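予算の季節です、今年も逃げられませんでした

こんにちは、設備まわりの買い物担当です。先月号で「次回は配線の話を書きます」と予告しておいたのですが、すみません、見積書の山に埋もれて配線どころではなくなってしまいました。というわけで今回は予定を変えて、ピッキングセルの来期予算の話です。お金の話が苦手な方は後ろのお知らせ欄まで飛ばしてください(締め切りのことだけは読んでほしいです!)。

まず現状から。7月の頭に、来期の設備要望を各チームから出してもらいました。集まった紙をめくってみたら、アームそのものを増やしたいという声が意外に少なくて、ほとんどが手先まわりと、置き台まわりと、消耗品なんですよね。去年は「アームもう一台」が何枚も来て、ソユルさん(So-yul Soさん、経理の窓口をしてくださっている方です)に「これ全部通すんですか」と真顔で聞かれたのを思い出します。今年はその点、話が早かったです。

で、問題はその手先まわりです。グリッパーって、本体の値段だけ見て予算を組むと必ずあとで泣きます。私は二回泣きました。フランジに合わせるブラケット、ホースと継手、指先の替え、ケーブルを留める細かい部材、それから取り付けの手間賃。一つひとつは小さいのに、足していくと「あれ、本体より高くない?」という金額になっていることがあるんです。しかも請求書が別々の月に来るので、気づくのが遅い。来期からはこれを全部ひとまとめにして「ツール一式」という行で出すことにしました。ソユルさんもこの書き方のほうが確認しやすいそうです。

見積もりはPretovとZikbergの二社からもらっています。Pretovは指先の替えを最初からまとめて買う形で、単価は安いけれど倉庫に在庫を抱えることになります。Zikbergは必要なときに少しずつ送ってもらえる代わりに、送料が毎回かかる。どっちもどっちで、日曜の朝にコーヒーを飲みながら表を作って比べてみたんですが、飲み終わっても決まりませんでした。休みの日に何をやっているんだと家族に言われました……。

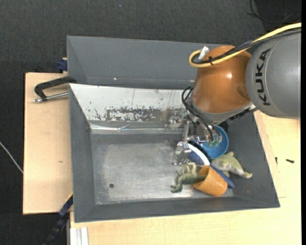
悩みの種は、うちが扱う物の種類がとにかくばらばらなことです。お椀やカップのような口のある食器、柄の長いブラシ、それに形が毎回ちがう動物のおもちゃ。丸い物が得意な指先と、細い物が得意な指先はやっぱり別で、一種類に絞れば予算はすっきりするのに、現場からは「絞らないで」と言われるわけです。気持ちはよくわかります。カップが横に倒れていて、そこへおもちゃが頭かお尻か突っ込んでいる、なんて重なり方もありますから、指先の選択肢は残しておきたい。

そこで今のところの案はこうです。指先は4種類に絞って、そのぶん替えの数を厚めに持つ。替えは全種類合わせて236個で申請します。中途半端な数に見えると思いますが、去年の出庫記録をチームごとに足して、置き換え予定のない物を引いたらこの数になっただけで、深い意味はありません。丸めて書くとソユルさんに根拠を聞かれるので、そのまま書きました。

もう一つ、毎年忘れられがちなのがビンと作業台です。ビンは床に傷がついても使えてしまうので、つい「まだいける」で何年も過ぎていきます。私も現場にいたころはそう言っていました。でも、内側の色や光り方が変われば認識の調整にも手間がかかるし、その調整の時間だって人件費です。来期は交換用のビンを6個、備品の枠で入れておきます。台に固定するクランプは、各チームに使える物がまだあるはずなので新しくは買いません。引き出しの奥を見てください、絶対あります!

ケーブルについては、ちょっと迷っています。アームの外を通しているケーブルとホースは、動くたびに曲がるところから傷んでいくので、予備を持っておきたい。ただ、長さと端の形がセルごとに違うんですよね。共通の予備を買って棚に置いたところで、いざというときに合わなかったら意味がありません。これはJatoiさんのところに相談中で、セルごとの長さの一覧を作ってくれたら、まとめて見積もりを出してくれるそうです。一覧は各チームで埋めてもらうことになります。面倒なお願いで申し訳ないのですが、測るのはすぐ終わるので、止まっている時間にメジャーを持って行ってください。

それから、プロジェクト名の件。来期の予算表では、ピッキングセルの更新をまとめて「Prumurus」と呼びます。発音は私もよくわかっていません。表の左端にこの名前がある行は全部同じ枠から出るので、チーム間で少しの融通なら利きます。逆に、この名前がついていない行から部品を買うと、あとで付け替えの書類を書くことになります。去年の付け替え書類、1000行近くあったんですよ。ほぼ私が書きました。今年は本当にやりたくないです。

アームの増設を希望していたチームには個別に返事をしますが、先にざっくり言っておくと、来期は見送りの方向です。今あるアームの空き時間を調べたら、段取り替えで止まっている時間がけっこう長くて、まずは手先の交換を早くできるようにしたほうが同じお金で効きそうなんです。交換用の取り付け部材を「ツール一式」に入れたのはそのためでもあります。反対意見、歓迎です。表を見ながら話しましょう。

【お知らせ】
・指先の種類についての希望は、今月末の17時までに共有フォルダの表へ。空欄のチームは去年と同じとみなします。
・ケーブル長さ一覧も同じフォルダにあります。単位はミリで統一してください(去年、センチが混ざって大変でした)。
・PretovとZikbergの見積書を直接見たい方は声をかけてください。紙で私の机にあります。
・配線の話は次号で書きます。たぶん。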